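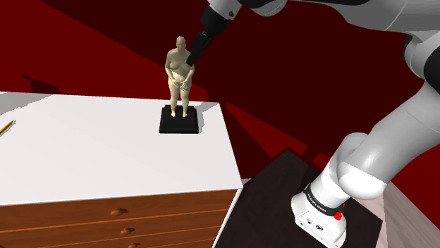

The Tandar planner will not put the platform on the quote. I have a layout with one arm, one gripper, one platform to stand the arm on and one dresser for it to work over, and the export to our purchasing sheet lists the arm, the gripper and the dresser. The dresser is scenery. We own dressers. What we don't own is the dark slab the robot base is standing on, and in the layout the base is plainly on top of it, so the software knows the thing exists. The export would apparently like us to bolt the arm to hope.

Product: Tandar planner, desktop
Account: Plutbridge, purchasing
Opened by: Yen-ting Wan
Opened: March 2019
Priority: Normal (I picked High, it changed itself)

What I expected: a line for the platform, with a price or at least a blank where a price could go.

What I got: arm, gripper, dresser. The dresser has a price of $877. I would like to meet this dresser.

What I tried:
1. Closed and reopened the layout. Same.
2. Deleted the platform and put it back. Same, except the arm dropped to the floor while the platform was gone and I had to reseat it.
3. Changed the currency and changed it back. I don't know why I did this.

Reply, Tandar support
Thanks for writing in. Please open the item list on the left, click the platform and tell us what the Type field says.

Reply, Yen-ting Wan
It says "Room."

Reply, Tandar support
That would explain it. Anything marked Room is treated like walls and flooring and is left out of the quote. Change Type to "Mounting" and export again. The dresser was probably brought in from the furniture library as "Equipment." Set that one to "Room" or to "Owned."

Reply, Yen-ting Wan
Changed both. The platform is now on the sheet and the dresser is gone, and my total went down, a thing I have not seen a total do in this job. The platform line says $60. Our reseller, Dirico, has quoted $300 for a mount for this arm, before shipping. Which of these is real?

Reply, Tandar support
The $60 is a placeholder. The planner uses it for any mounting item with no supplier attached. You can type over it in the Price column. It will show in blue so that you know it was entered by hand.

Reply, Yen-ting Wan
Typed over. It is blue. Could the placeholder also be some color? Gray, say, or a small skull. I was one click away from sending it to Sethi for approval, and Sethi does not let you go back and ask for more money without a form that has its own form.

Second thing while I have you. The reach check passes with the gripper at the little statue by the back corner of the dresser top. I also want it run for the pencil at the other end, which is a long way over from where the base sits. If it can't get there I need to price the longer arm now and not in September. Where do I set a second target?

Reply, Tandar support
Right-click the pencil, choose "Add as target," then run the check again. Results are listed by target. We have passed the placeholder color along to the product team (without the skull).

Reply, Yen-ting Wan
Found it. Running the check now, fan noise is impressive. You can close the quote part. Please leave the reach part open until I've been through the longer arm's price with Dirico, and don't let the system mark it solved after 3 days like the last one.

Status: Pending customer

Search tickets Enter keyword or ticket number Go

Contact support | © 2019 Tandar | Back to top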